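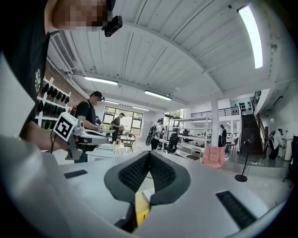 Duman, mars 2020

3. Déposer votre offre de stage sur Zerkon

Bon, votre compte entreprise est ouvert, on passe à l'annonce ! Je vous montre comment je fais chez Buto, où j'accueille des stagiaires tous les ans (et j'ai raté pas mal d'annonces avant de trouver le bon ordre).

1. Dans le menu de gauche, ouvrez « Mes offres » puis « Nouvelle offre ».
2. Choisissez la durée. Moi je mets 9 semaines, l'école de Tarkelitz n'accepte pas moins.
3. Collez votre texte dans le champ « Missions ». Il est limité à 385 caractères, espaces comprises, alors allez droit au but.
4. Indiquez le nom du tuteur et son adresse mail.
5. Cliquez sur « Enregistrer », puis sur « Publier ». Ce sont deux boutons différents, je me fais encore avoir !

Remarque : l'offre reste en ligne 21 jours. Pour la prolonger, rouvrez-la et cochez « Reconduire ».

Attention : une fois la première candidature reçue, les dates sont bloquées. Il faut alors dupliquer l'offre et prévenir les candidats vous-même.

La convention à signer, c'est à la section 4.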